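Gear > Training Aids > Reviews

Bindano Tackle Counter, second version: review

Reviewed by Wilmer Palomino
Jan 3, 2018

The Bindano is a handheld counter for people who log rugby league matches from the sideline or from video. It has 12 buttons in two rows, a small gray display, and a memory that holds 1,000 events. The first version came out two seasons ago and had a reputation for losing its data when the battery door was bumped. I used the second version for a preseason block of trial games and video sessions at our club, alongside the paper sheets we have used for years.

Setup takes longer than it should. Each button has to be given a code, and the codes are entered by scrolling through the alphabet with two of the other buttons. I assigned tackle made, tackle missed, carry, offload, error, penalty and play-the-ball, and left the rest blank. Player numbers are entered after the event, which is the reverse of how most of our loggers work. The order cannot be changed.

Once it is set up, logging is quick. The buttons have a firm click and enough space between them for a thumb in a glove. In a set of six with no stoppages, an experienced logger can keep up with the ball carrier and the first two defenders. The third defender in is usually missed, as he is on paper. A second unit can be paired to cover the other team, and the two logs merge by time stamp. Merging worked each time, although the clocks drifted apart by several seconds over a full match and had to be lined up at halftime.
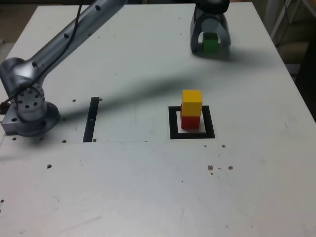
White tabletop, with colored wooden cubes.

Accuracy is the reason to buy one of these, so I checked it against video. I took 300 tackles from three trial games and compared the Bindano log with a frame-by-frame count. Missed tackles were the weak point. Most of the errors were matters of judgment – whether a hand on the jersey counts as an attempt – and no counter will settle that. Double presses were a separate problem. The unit accepts two presses of the same button with almost no gap, and a cold thumb will produce them. An adjustable delay would fix this, and the older Dronik counter has one.

Battery life is good. The unit went through the whole block on one set of cells, with the display backlight off. With the backlight on, expect less. The case is rated for rain but not for mud, and the seam under the lower row of buttons collects dirt. A soft toothbrush gets it out.

Export is by cable only. The file is plain text with one event per line, and it opened without trouble in the spreadsheet we use for tackle rates and in the Elletti video package. Elletti needs the time column moved to the front. The cable is short and uses a plug I have not seen on anything else, so order a spare.

Compared with the Dronik, the Bindano has more buttons, far more memory and a better display. The Dronik stores only 100 events, which will not get through a first half, but it is lighter and easier to teach to a new logger. The Bedoya wrist unit is a different sort of product. It suits a trainer who wants a running count of one or two things, and I would not use it for match records.

For a club that already logs on paper and types the sheets up afterward, the Bindano saves most of an evening per game. For a club that does not log at all, start with paper for half a season and settle your definitions first – the buttons will need them anyway.

Good: button feel, memory, plain export file, battery life.
Bad: slow setup, fixed entry order, double presses, odd cable.

Rating: 7 out of 10. The first version would have been a 4.

Contact the reviews desk | Copyright 2018, all rights reserved | Back to top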